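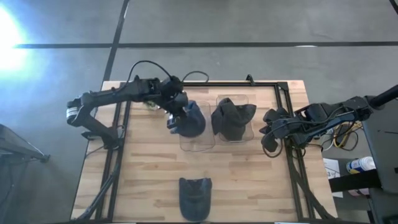
Workshop > Builds > Two-arm sorting table > FAQ

Two-arm sorting table: frequently asked questions

Compiled from the build thread and from mail. Revised in February. Part numbers are in the parts list and are not repeated below.

What does the table do?

It moves soft goods between a work surface and open bins. The current task set is baseball caps and folded cloth. Each arm picks an item, lifts it clear of the bin wall and releases it over the target bin. There is no conveyor and no mobile base.

Why caps?

A cap has a stiff brim and a soft crown, so one object gives two grasp problems. The crown is the better target from above. A brim grasp holds well but lets the item swing, and the swing catches the bin rim. We use navy caps of one pattern so that differences between runs come from pose and not from the item.

What is the frame made of?

Black aluminum extrusion, laid as a rectangle around the edge of the tabletop. The arm bases sit near the left and right rails. The planked top is wood and moves with the season. Clamp to the extrusion and leave the wood alone. Check the corners with a square before bolting down the second arm, and again a day later.

Can I build it with one arm?

Yes. Build the left side first. The software treats a missing arm as parked. You lose handovers and about half of the right bin, depending on where you put the base.

How far apart should the arms be?

Far enough that the grippers overlap only over the middle of the table. Tapio's early layout had a wide overlap and spent most of its cycle waiting on the collision check.

Which controller do you use?

A Nernbridge board, one per arm, on a shared emergency stop. The Cirkeck board also works with the same pinout, but its default current limit is too low for the shoulder joint. Raise the limit in the config file before first power-up. Do not raise it while the arm is holding position.

Why does my arm sag when it is extended?

Shoulder current limit, loose shoulder bolts, or a wrong link mass in the config, in that order of likelihood. Set the mass with the gripper fitted and the cables attached.

How should the cables be routed?

Leave a high loop from the shoulder to the forearm. A tight cable acts as a spring on the wrist and shows up as a position error that changes with pose. Run the arm through full travel by hand, power off, and look for the point where the loop is shortest. Add slack there. Tie down at the base only.

Do the bins have to be clear?

For a camera at the side, yes. A clear wall lets you see whether cloth has gone down into the bin or is hanging on the rim. The penalty is glare. Depth readings through clear plastic are unreliable, so the bin positions are entered by hand and treated as fixed. If you bump a bin, enter it again.
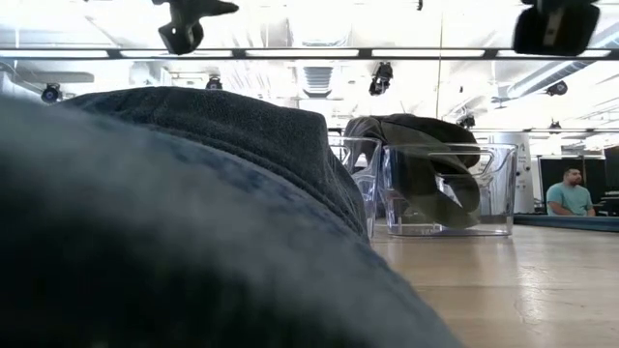 Merja Keskinen wrote in to say that fixed bin positions had cost her an evening: her bins crept a little with every cloth that dragged over the rim, and by the end of the session the left arm was releasing onto the wall. She now puts a strip of rubber mat under each bin and has had no drift worth correcting. We have adopted this. Cut the mat smaller than the bin base so that it does not show up as an edge in the overhead view.

Does cloth use the same settings as caps?

No. Cloth needs a lower approach, a slower close and a higher lift. Lift height must exceed the hanging length plus the bin wall. Green cloth segments well against a pale wooden top, and dark blue does too, unless a cap of similar color is next to it.

How reliable is it?

Over 873 logged cap picks, 29 failed. A failure means the item was dropped, missed or left on the rim. Cloth is worse and the log is still too short to quote.

How long did the build take?

Ilari kept the hours for the frame and wiring, which came to more than 100. Software is not included.

What did it cost?

2,430 dollars in parts, without the computer. Most of that is motors.

Can I use Zelenák grippers?

The bolt pattern fits. The fingers are hard and polished, and caps slide out. Glue on thin silicone sheet and recalibrate the closed position.

Is it safe to reach in while it is running?

No. Press the stop, wait for both arms to settle, then reach in. The arms drop slowly when power is removed, so keep your hands out from under the forearm. Anyone sitting near the table should be outside the reach of either arm at full extension.

Where are the files?

In the Wadia folder on the workshop server, under the table's name. Eetu Koskela handles access requests. The drawings are in inches; the config is metric.

14 comments | 6 shares

Contact: Fumiko Maruyama, workshop desk | Back to top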